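The second opinion that costs 31 basis points

Leif Hviid has been selling financial advice for most of his working life, and he is not easily embarrassed by a fee. The new one bothers him, though. It arrives on client statements as "behavioural coaching", and several of the firms that charge it could not tell me what a client gets in return.

The pitch goes like this. People sell when markets drop and buy when they have already gone up. A good adviser talks them out of it. Kurna, a mid-sized advisory network, now puts a price on that talking and bills it separately from managing the portfolio. A client with a modest pension pot might pay 500 a year for it.

"I've always talked clients down off the ledge," Hviid told me. "I thought that was the job."

Kurna's evidence is a survey of 2,353 of its own clients, most of whom said they felt calmer after speaking to an adviser. I don't doubt it. I feel calmer after speaking to my dentist. What the survey does not say is whether any of them ended up with more money, and when I asked for the account data I was sent the survey again.

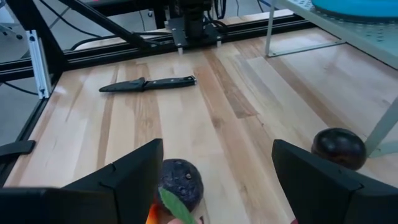

A tabletop of pale, honey and darker brown strips.

Dagný Brøndum, who runs compliance at the rival firm Drella, thinks the idea has some merit and the billing has very little. Her objection is to the word "coaching". It has no agreed meaning in a client agreement, she says, so a quarterly email with a cartoon about staying invested can count, and at two firms she has looked at, it does.

Akash Nautiyal is more generous. He charges for coaching and keeps notes of every call. In February's wobble he spoke to clients who wanted to move everything to cash, and most stayed put. Would they have stayed anyway? "Some of them, probably," he said. "I can't run it twice."

That is a fair answer, and a better one than I had from anyone at Kurna - but it is still an answer from a man sending an invoice. If your adviser adds the line to your next statement, ask for the dates of the calls.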